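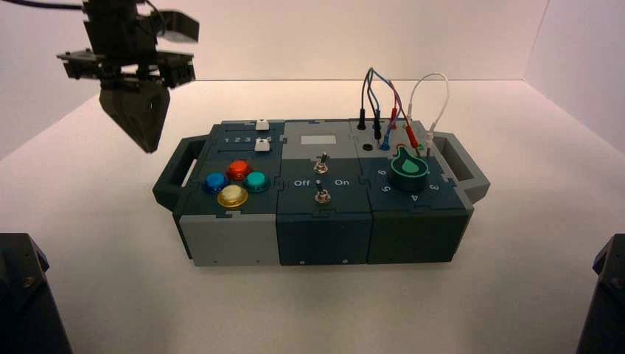
Getting to the Honum Street Fair: Road Closures and Shuttles

When do the streets close?
Honum Avenue closes to vehicles between Pundgate and Uddin Street at 5 a.m. and reopens after street cleaning, normally by 11 p.m. Vehicles left inside the closure are towed to the Pundgate lot. The release fee is $77, payable by card.

How do the shuttles run?
Shuttles leave the Pundgate lot every 40 minutes, starting at 8 a.m. The lot has 342 public spaces, and overflow traffic is sent to Uddin Street.

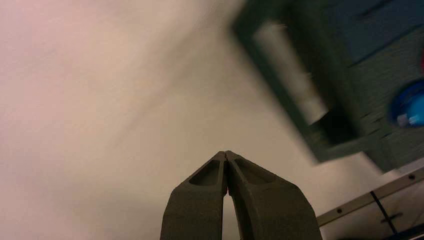 Where do two lanes become one?
Inbound traffic on Uddin Street drops to a single lane before the shuttle stop. Drivers should use both lanes up to the merge point and alternate there. The approach narrows on both sides, like the two tapered fingers meeting at their tips in the photo, so neither lane has priority. Buses are directed through by a traffic officer.

Can I bring a bicycle?
Yes, as far as the closure line. Bicycles must be walked inside it. Racks are located at Pundgate, next to the ticket machines.

How are schedule changes posted?
Changes appear on the Plinumeo rider page and on the message signs at each stop. Text alerts cover closures only, and sign-up ends at 2 p.m. the day before the fair.

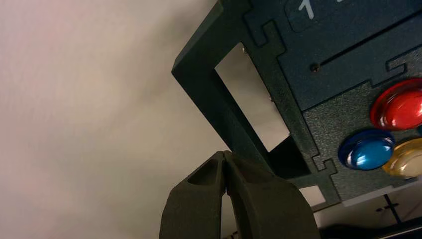 Linnea Engström asked whether paratransit vehicles may enter the closure. They may, from the Uddin Street side, if the trip was booked in advance. The driver must show the booking number at the barrier.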